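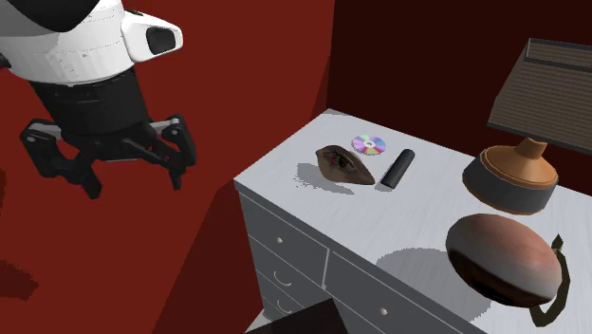 FLENPORT -- Stivar has put its simulation kit for household robot arms on general sale, the company said on 19/05/2026. The kit, called Grokivent, lets buyers test picking and tidying tasks in computer-rendered rooms before trying them on hardware.

It comes with 60 furnished rooms and 443 small objects. A one-year license costs $1,000 and covers up to seven users.

"Most of our early customers wanted bedrooms and clutter," said product manager Vega Vidal. An add-on with kitchen tasks -- sold separately as Pan -- is still in testing.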